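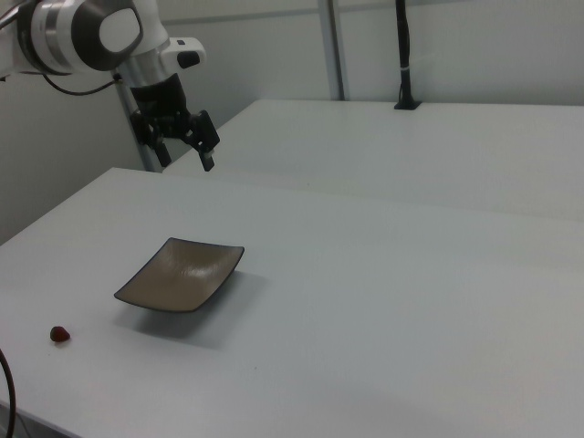 How long does a tide gauge have to be wrong before it is replaced?

At Garnness the period was 115 days, counted from the first bad reading to the signature on the form.

The gauge stood in a stilling well on the north side of the harbour wall. A stilling well is a vertical pipe with a small hole near the bottom. Water enters slowly, so waves are damped out and only the tide is left. Inside the pipe a float hung on a wire, the wire ran over a wheel, and the turning of the wheel was logged every fifteen minutes. The arrangement had given good service. The inspector from Avham read it once a month against a staff bolted to the wall, and wrote both values in a green book kept in the hut.

The first bad reading was four millimetres high. The tolerance was ten, so the inspector entered it and drove home. A month later it was nine, and the month after that it was twenty-two.

An error in a float gauge has a limited number of causes. The wire stretches, in which case the error is steady. The float leaks, in which case it sits lower in the water and the gauge reads low. The hole blocks, in which case high water comes late and flat. The inspector took these in order. The wire was measured on the floor of the hut and found correct. The float was weighed on the post office scales, dried, and weighed again. The hole was rodded from a boat at low water, and brought out a quantity of black weed and one small crab.

The next reading was thirty-one millimetres high.

It was then proposed by the office that the staff had moved. This was reasonable. Harbour walls settle, and a staff that goes down with its wall makes the water seem to rise. The inspector levelled from the benchmark on the chapel step to the staff and back again, a closed run of four set-ups, and the misclosure was under a millimetre. The staff was where it had always been. The inspector reported this and was asked to repeat the run, and did so in rain.

There remained the sea. The office obtained the record from the Manríquez light, eleven miles down the coast, where the instrument was a Flirel pressure unit less than a year old. The two records were laid over one another. High waters agreed in time to within a minute. In height they parted steadily, Garnness above Manríquez, and the difference when plotted was a straight line.

The inspector began to stay overnight. There was a bench in the hut long enough for a person lying on one side, and a paraffin stove. The staff was read by torch at every quarter hour and the logger beside it. For most of the night the two differed by the same amount, thirty-three millimetres, as if the well held water from a slightly fuller sea. At 4 in the morning, near slack water, they agreed exactly. At a quarter past they differed by thirty-three again.

The inspector entered this in the green book without comment and put a bracket round it.

On the second night it was the same, though slack water had moved on by the better part of an hour and the agreement had not moved with it. On the third night the inspector lifted the lid of the well shortly before 4 and put the torch down the pipe. The water was black and quite level. The float sat on it, properly trimmed. When the logger clicked, the water went down by the width of a finger and a bit more, all at once, without a ripple, and the wire paid out over the wheel. It stayed down for as long as it takes to read a staff twice. Then it came up.

It was considered whether to write this in the book. The columns were headed Date, Time, Staff, Gauge, Weather and Remarks. Under Remarks the inspector wrote 'Level in well not steady' and, after some thought, 'Wind nil'.

The office ruled that the site was unsuitable. A pressure unit was ordered of the same pattern as the one at the light – the old pipe to be left standing, as its removal was a charge on the harbour and not on the survey. The form went through in August. The float, wheel and wire were returned to Avham in a crate and the hut was given over to nets.

The new unit has performed within tolerance. The residuals are small and have no slope. The inspector still calls monthly and reads the staff, which takes five minutes, and then generally goes along the wall to the old well, where the lid is held by a single bolt.

The last entry in the green book is in pencil. It gives the depth from the rim to the water inside the pipe, and the depth from the same rim to the water outside, taken with a steel tape on a calm evening at half tide. The second figure is the larger by 92 millimetres. The Remarks column says 'Hole clear'.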